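Obituary and Notices Writer, part-time — Turcotte Community Paper

We need someone to write and check death notices, funeral listings and the odd longer life story for families in Turcotte and Jerkow. Twenty hours a week, mostly mornings. Last writer has moved on, so start in July if you can.
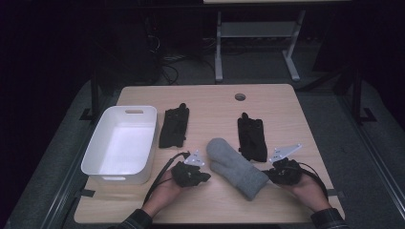
You'll take calls from families and funeral homes. Get names and dates right, every time. Kind phone manner a must. Newspaper experience nice, not neccessary.

Also part of the job — proofing the memorial page, keeping the archive in order (2506 notices so far, 67 still to be scanned).
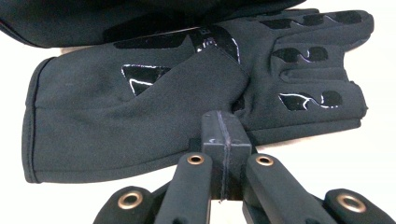
Black glove, palm partly folded over.

Bilingual an asset. Driver's licence helpful for visits out to Grarnell. 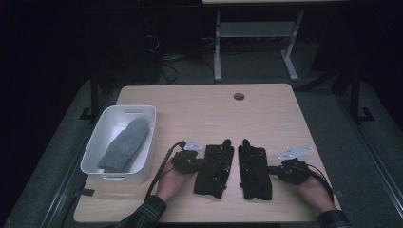
Send a resumé and one short writing sample, 669 words max, to Aaliyah Hiebert at the front counter. Questions to Colton Robichaud, ext. 1232, before 4 p.m. Only those shortlisted will be contacted, thanks for you're interest.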